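Gripper trials working group - minutes
November 24, 2018
Taking notes: me (Flora Yule). Chair: Piroska Vida.

Apologies for the length, I type as people talk and we talked a lot.

1. Last minutes
Approved. Piroska asked me to fix the spelling of Varthorpe, which I had wrong in three different ways. Done.

2. Where we are with the fingers
We've now got 457 logged picks on the snack table with the Clerneo fingers and 571 with the Modham ones. The gap is because we lost most of a morning in September to a calibration problem, so please don't read anything into it. Piroska would still like the numbers evened up before we write to anyone, and I said I'd run the missing ones this week.

My own feeling after standing next to it for days: the Clerneo pair is nicer on anything soft. The Modham pair closes harder and comes back from a bad approach much better, but it leaves dents in bread. Piroska thinks the dents are a force setting and nothing to do with the fingers. We went back and forth on this for a while! Agreed to drop the closing force and try again on the same kind of sandwich before either of us says any more about it.

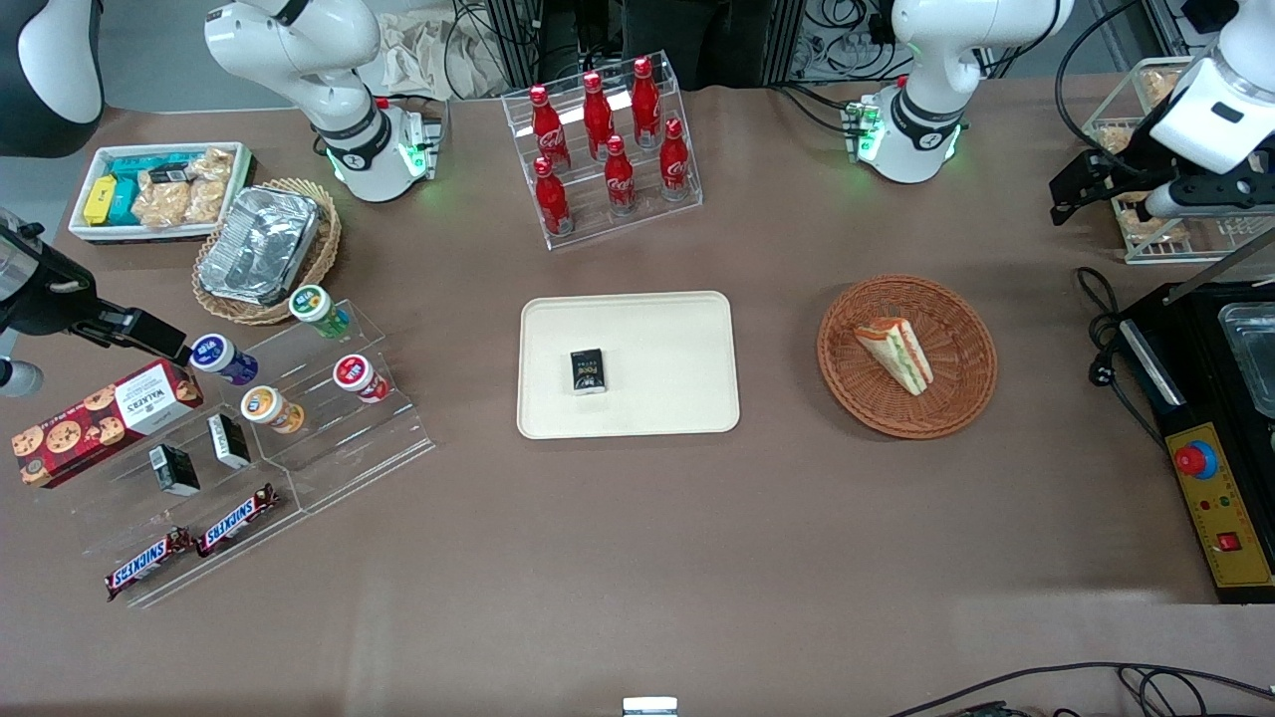 Canisters are going fine with both sets. Chocolate bars lying flat are still the worst thing on the table, especially when the arm has to come in low beside the display stand. I suggested a small wrist tilt on the approach and Piroska wants to see it in the simulator first - fair enough, I did bend a finger last time.

3. Clear plastic
The depth camera still doesn't like acrylic. It gets the bottles but puts the edges of the stand in funny places, and the bread box is hit and miss. Two options came up: keep the camera and add a second view, or borrow the Dursun unit from Varthorpe for a couple of weeks. I'd go for the loan (I'm tired of masking things by hand). Piroska will write and ask what they want in return.

4. Controller
The new build is on both arms. Left and right now start together, where before the right one lagged by about 400 milliseconds. We did see 11 false stops after the update, all on the left side. Log files are in the shared folder, please look before asking me what happened, because I don't know yet.

5. Actions
Flora - even up the Clerneo picks, rerun bread at lower force, sort the false stops by joint.
Piroska - letter to Varthorpe, simulator check of the wrist tilt.

6. Any other business
We need more spare finger pads, and I'm ordering both kinds. Piroska also asked that whoever changes the table layout writes it on the sheet by the door.

Next meeting once the bread reruns are in.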